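员工休息区公共桌面陈设与物品管理
——内部交流会讲稿备注
讲者:Haf Parry(行政与空间事务部)

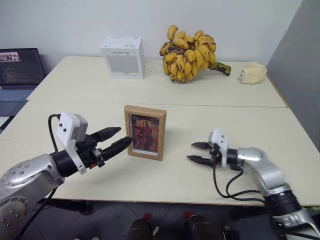 图一 休息区拼合长桌:近侧桌面立有木质相框,远侧靠墙处放有纸箱与香蕉。

【开场】
各位同事,上午好。感谢Iltstead办公楼各部门安排时间参加本次交流。今天的题目是公共桌面的陈设与物品管理。题目不大,但关系到每位同事每天使用的空间。本次讲解以休息区的两张拼合桌为例,依次谈陈设、食品、纸箱和桌面归位,最后留出时间讨论。
(备注:开场不超过两分钟。提醒与会人员,讲义纸质版置于门口,可自行取用。)

【第一部分:背景】
自8月起,休息区承担了原本由Meredith会议室分担的一部分功能,包括午间用餐、小型接待和部门之间的短会。桌子使用频率提高以后,各部门陆续向行政与空间事务部提出意见。意见主要集中在两个方面:一是私人物品与公共物品不易区分,二是食品摆放时间过长而无人处理。
Lizelle Gumede负责汇总上述意见,汇总稿编号为3339,已存入部门共享目录。需要查阅原文的同事,会后可与她联系。汇总稿中既有批评,也有对现有布置的肯定,本次讲解对两类意见均有采纳。
(备注:此处不逐条宣读意见。如有人询问提意见者姓名,答复为不予公开。)

【第二部分:相框与陈设】
请看屏幕。近侧桌子上立着一个浅色原木相框,边框较厚,里面是一幅绘画风格的人物像,人物衣着以红色为主,背景为偏深的红褐色。桌面为米白色,这样一件颜色较重的陈设放在上面,从门口进来即可看到。
在征求意见期间,多数部门赞成在公共桌面保留一件陈设。我部同意这一做法,并提出以下要求。
陈设以一件为宜。更换时由提出更换的部门与我部协商,旧陈设收回陈列柜,不得堆放在窗台或椅面上。
摆放位置应兼顾用餐与开会。相框目前立在两桌拼缝附近。拼缝处受力时容易错动,两张桌子若被分别推拉,立式物品有倾倒的可能。建议将相框移至单张桌面之内,与拼缝保持一掌以上的距离,并在移动桌子之前先将其取下。
清洁相框时使用干布。木质边框不宜以湿布反复擦拭,也不得使用带有酒精的清洁剂。拿取时应双手扶住两侧边框,不要只捏住上沿。
(备注:讲到此处可停顿,询问在座有无异议。Trefor Craddock曾提出将相框改为挂墙,如他在场,请他用一分钟说明理由。挂墙涉及墙面打孔,须另行报批,本次会议不作决定。)

【第三部分:食品】
远侧桌子上有一大串黄香蕉,许多果皮上已带有褐色和黑色的斑点。香蕉出现斑点属于常见的成熟现象,是否适合食用,应以果肉状况为准,不宜仅凭外皮丢弃。但斑点较多的水果不宜再长期存放,应当优先取用。
对于公共水果,现作如下安排。
整串香蕉到货后,拆分为小把,分放于果盘之中。整串堆叠时,下层果实受压,容易先行变软。
成熟度较高的放在外侧,便于同事先取。较生的放在内侧,或暂存于茶水间阴凉处。
每日下班前由值日部门检查一次。已破皮、渗液或有异味的,当日清理,不得留至次日。
果皮一律投入带盖的厨余桶。办公桌旁的纸篓不接收果皮。
Pankaj Rastogi所在部门已于试行阶段采用分把摆放的方法,据其反馈,清理工作比从前简便。试行期间共登记取用162次,登记表可在会后传阅。
(备注:如有同事问及经费,说明水果费用列入休息区日常开支,本年度不作调整。关于是否增加其他品种,请大家填写意见单,不在现场讨论。)

【第四部分:纸箱与零散物品】
香蕉旁边是一个白色纸箱,靠近后墙放置,箱面印有文字。纸箱是意见中提及较多的物品。箱子本身并不妨碍使用,问题在于路过的同事往往无法判断箱内物品归谁管理、何时取走、是否可以移动。
为此,我部拟定纸箱标签制度。凡在公共桌面停放的纸箱,须在正面贴标签,写明部门、联系人和预计取走时间。标签由Pendora文具柜统一领取。未贴标签的纸箱,由值日部门移至储物间,保留4个工作日,逾期按无人认领处理。
远侧桌子的右端还有一件浅米色的零散物品,形状不规则,仅凭外观不易判断是食品还是清洁用品。此类情形在公共桌面上时有发生。食品应装袋或加盖,清洁用品应放回水槽旁的挂架,两者不得混放在同一桌面。如值日人员无法辨认某件物品,应先询问在场同事,再作处理。
(备注:语气宜平和,不追问物品归属,不点名。)

【第五部分:桌面归位】
两张桌子拼合使用,是目前较为合理的布置,用餐和开会均可兼顾。需要分开使用时,应由两人抬动,不得拖拽。使用完毕后恢复原位,两桌边缘对齐。
桌面擦拭的顺序为先远侧、后近侧,由里向外。米白色桌面对茶渍、咖啡渍较为敏感,饮品洒出后应当即擦净。拼缝处容易积存碎屑,每周以软刷清理一次。
Hywel Prydderch已将上述步骤整理成一页说明,张贴于茶水间门后。各部门安排值日时,请以该说明为准。新入职同事由所在部门负责告知。
(备注:Turkulent供应的软刷已到货,存于清洁柜第二层。宣布此事后进入讨论。)

【讨论环节】
请各部门就以下事项发表意见:值日轮换的周期以一周还是两周为宜;纸箱保留期限是否需要延长;陈设更换是否应当设定固定时间。
讨论由Lizelle Gumede记录。现场未能形成一致意见的事项,由我部会后书面征询。
(备注:每位发言控制在三分钟以内。如时间不足,优先讨论纸箱保留期限。)

【附:会后事项】
标签样张发送各部门联络人。
值日表初稿由Hywel Prydderch拟定,Pankaj Rastogi复核。
相框移位事宜由行政与空间事务部办理,办理后通知各部门。
讲稿备注定稿日期:02/10/2022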